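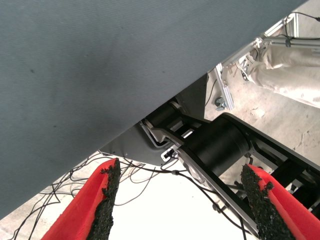
**How do I get specks and smudges off a blue-gray fabric panel?**

Posted by gokura_stitches, Wednesday, August 7, 2024

Hi all! I have a fabric-covered panel in my sewing room, muted blue-gray, with a very fine weave that runs sideways across it. I covered it myself last December (a long weekend, a lot of staples, one very sore thumb) and I love it, but it's starting to look tired. There are little dark specks here and there, plus a few smudges, mostly toward one corner and in the middle. They don't jump out at you from across the room. Up close, though, I can't stop looking at them!

What I've tried so far: a lint roller, which got plenty of fuzz and none of the specks, and a barely damp paper towel, which I gave up on because it left little white crumbs all over the weave. I haven't used any soap yet. The fabric is stretched over a board and stapled at the back, so I can't throw it in the wash without taking the whole thing apart, and I really, really don't want to do that again.

The bolt end said polyester, but I bought it from the remnant bin at Nyarko Fabrics here in Flarkarville, and those labels get swapped around a lot. The board is 74 inches long, if that matters for how much cleaner to mix up. Some of the smudges may be machine oil from my fingers. The specks I have no idea about. Could be pencil lead, could be plain old dirt.

I'm mostly scared of making a water ring. I did that to a footstool once and it looked worse than the stain ever did. Any ideas?

---

**padded_corner**

I used to re-cover office dividers for a living, so I've met this fabric or its cousins many times. Go dry first, and go longer than you think you need to. Vacuum with the soft brush attachment and follow the weave, side to side in your case. Don't scrub across it or you'll push the grit down between the threads. Specks that look like stains are often just sitting in there, and you can lift a good number of them with a wooden toothpick or the sticky side of masking tape wrapped around your finger. Press straight down, pull straight up.

For the oily smudges, sprinkle on cornstarch, leave it overnight with the panel lying flat, and vacuum it off in the morning. You may have to do it twice.

If you still see marks after that, mix a few drops of clear dish soap into a bowl of cool water and whip it up until you have suds. You want the suds only, not the water underneath. Pick them up on a white cloth and dab from the outside of the smudge toward the middle. Then go over it with a second cloth that's damp with plain water and wrung out as hard as you can.

Now the ring problem. Rings show up where a wet patch meets a dry one and the dirt collects along that line. So after you treat the spots, take your wrung-out cloth and very lightly wipe the whole face, edge to edge, so it all dries together. Stand a fan a few feet off. No hair dryer on high – I've seen the glue let go on a board that way, and then you've got a bubble.

And test everything on the part that wraps around to the back! Remnant bin labels are a guess at best.

---

**mudroom_mel**

just flip the fabric over lol. I did this with a headboard and the wrong side looked almost the same as the right side. took me an afternoon

---

**teapot17**

I'd skip the flipping if you hated the staples the first time (been there).

The cornstarch trick worked for me on a gray bench seat, but I had to lean on it a bit with the back of a spoon to get it into the weave, and then it took three rounds of vacuuming to get the white out. On a darker fabric I'd be nervous. On a mid blue-gray I think you're fine.

One thing I'd add: if any of the specks turn out to be pencil, try a clean white vinyl eraser before anything wet touches them. Tiny strokes, same direction as the threads. I got 7 marks off a fabric pinboard like that, and the only one that stayed was ballpoint, so that one has a postcard over it now.

I also bought a foam upholstery spray called Clendano for the same board. It was okay. It smelled strongly of oranges for a week and I couldn't see that it did any more than the dish soap suds, so I'd save your money until you've tried the cheap stuff.

---

**gokura_stitches**

Thank you!! Masking tape and toothpick tonight, cornstarch on the corner after that. I'll try the suds on the back flap this weekend and let you know how it dries.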